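Black and white floor in a small kitchen, talk me out of it (or into it)
Forum: Home & Garden > Floors and Tile

checkmate_yesenia wrote:
Hi all, long time reader, finally have a project of my own. We closed on a 1920s bungalow in December and the kitchen floor is three layers of sheet vinyl over what I'm pretty sure is fir. The room is tiny and gets all its light from one window over the sink. I have wanted a checkerboard floor since I was nine years old and saw one in my great-aunt's house, and now I have a kitchen and a husband who says it will make him dizzy.

So I've been staring at black and white squares for weeks. Big ones, little ones, plain white, patterned white, straight on, on the diagonal. You would not believe how different they look once they start running away from you toward a wall.
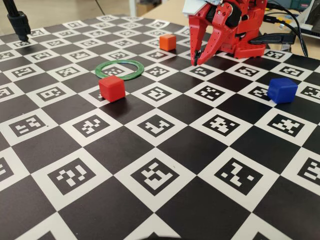
My real question is size. The showroom guy at Trendholm pushed twelve inch squares and said anything smaller would look "busy." My great-aunt's were nine inch, I think, and I loved them. I also priced the Wilorau line and it came out to 472 dollars for the whole room before underlayment, and that seemed almost too cheap? Tell me what I'm missing.

Yesenia Jaramillo

grout_or_die wrote:
You're missing adhesive, patch, leveler, a roller rental and the six trips to the store. I budgeted 300 for "extras" on mine and blew through it by lunch on the first day.

On size, I'd go nine. Twelves in a small kitchen get chopped up by the cabinets and you end up with maybe one full row you can really see.

solange_l wrote:
Going to disagree with grout a bit. I had nines in my last place and twelves in this one and the twelves are so much calmer to live with! Nines were adorable in photos and then every crumb and cat hair seemed to have its own little stage. The black squares show flour, the white ones show coffee. With twelves it's the same mess but my eye doesn't jump around as much.

Also please lay it on the diagonal. Straight on looks like a diner (no offense to diners, I love a diner).

checkmate_yesenia wrote:
Ha, I WANT the diner though. My great-aunt's was straight on and ran right under the table to the back door. Diagonal means all those triangle cuts along the edges too, and I'm the one on my knees with the knife.

What about white squares with something in them? I keep coming back to that. There's a kind of encaustic look where the black stays plain and the white has a small pattern in it, and every one is a little different from its neighbor. Straight down it's kind of a lot. But I like a lot? 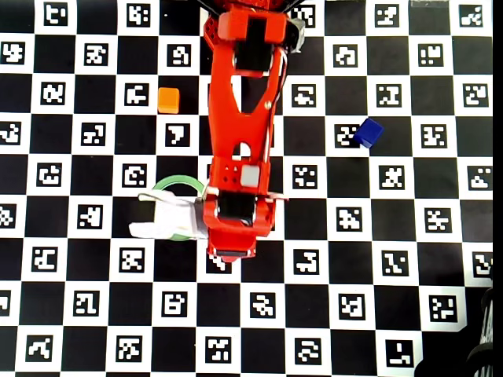
Vlastimil Tóth wrote:
Patterned whites are lovely for a year. Then you crack one next to the stove and discover the batch has been dropped. Buy a full extra box if you go that way, and write the batch number inside a cabinet door. With plain black and plain white you can patch it in twenty years and only your mother-in-law will notice.

And check your walls for square before you fall in love with anything. Straight-on checkerboard will tattle on a crooked wall like nothing else. Mine was out by more than an inch over the length of the room, and the last row against the pantry is a wedge.

grout_or_die wrote:
Seconding the wall thing. Snap your lines from the middle of the room, dry lay both directions, then shift until the skinny pieces land under the toe kick.

solange_l wrote:
Which is an argument for the diagonal, I'm just saying. A crooked wall hides way better.

didier_lef wrote:
Has anyone asked about the three layers of vinyl? In a house that age I'd get a sample tested for asbestos before pulling up a single corner. The bottom layer and the black glue under it are the usual suspects. Please don't sand or scrape any of it until you hear back. If it's positive and still stuck down tight, going over the top may be the easier route, so ask the abatement people about it.

checkmate_yesenia wrote:
Ugh, OK, that's the answer I needed and didn't want. I did lift one corner behind the fridge before I posted, so I've now pushed the fridge back and am leaving it alone. Calling a lab in the morning.

Size-wise I'm leaning nine, straight on, plain. Sorry Solange! I'll tape out both sizes on the dining room floor this weekend and let the husband walk across them with his eyes open.

solange_l wrote:
Forgiven. Tape a diagonal one too, though, just for me.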